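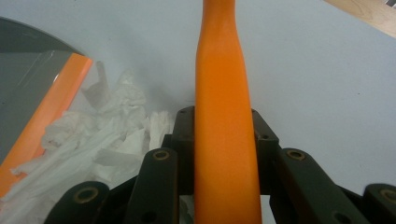 I have taught clinical skills to nursing students for 19 years, the last several of them at the Timadside campus. Every spring the same argument comes up at the curriculum meeting. Should we cut the supervised hospital hours and move more of the program into the simulation lab? This March the proposal is back, and I am against it again.

I like the lab. Students can practice starting a line on a training arm as often as they need to, and a mistake hurts no one. When I was a student we practiced on each other, and I would not go back to that.

But a lab session has a start time, an end time and a known problem. The student walks in expecting something to go wrong because the schedule says so. On a ward, most of a shift is ordinary. You have to keep paying attention through the ordinary part.

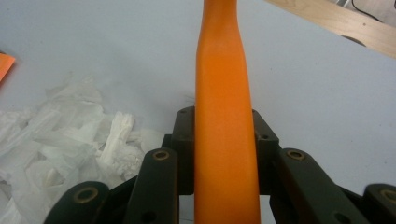 Yara Twal, who finished our program two years ago, told me what she remembers best from her hospital placement. A patient who had chatted all morning stopped finishing his sentences. His numbers were fine. She told the charge nurse anyway, and the charge nurse came and looked. I can write that case into a lab script, but I can't write in the morning that came before it.

The case for cutting hours is mostly about space. Our current class has 52 students, and the hospitals we work with can take only so many at a time. Kaan Dönmez, who arranges our placements, spends a good part of his week on the phone asking units to take one more. I don't doubt the problem is real. I think the answer is to pay the nurses who supervise students. Right now they do it on top of a full patient load, and the good ones get tired and stop saying yes.

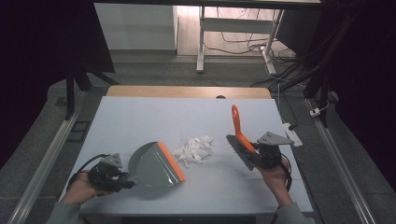

We could also use more Saturday and evening shifts. Students complain about them, and some have children or jobs, so they would need the schedule well ahead. Even 3 extra weekend slots per unit would ease things.

If the school still wants to trade hours, it should start small, with one course, and ask the receiving units how those graduates do in their first year. So far the only people we have asked are the students, and they were asked right after the lab session.

Posted in Opinion
14 shares | 2 comments

Related
Why new nurses leave night shift
Paying preceptors: what one unit tried
Writing a care plan someone will read
Going back to school after 40

Contact | Copyright Curnetti Nursing Review | Back to top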